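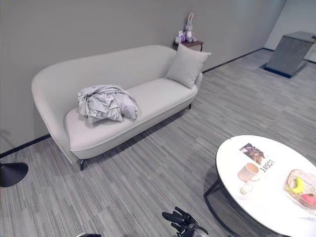 Plistero: refranes y dichos de sobremesa

¡Ya está publicada la versión 3! Plistero reúne 3195 refranes en español, cada uno con sus variantes, la región donde se recogió y una nota breve sobre el uso. En esta entrega entran 126 dichos nuevos, casi todos sobre el tiempo y la cosecha (mis favoritos, lo confieso).

Formato: CSV, UTF-8, separado por punto y coma.
Campos: id, texto, variante, region, nota.

Faltan por revisar 70 notas, ¡toda ayuda es bienvenida!

Mantiene: Fadi Zein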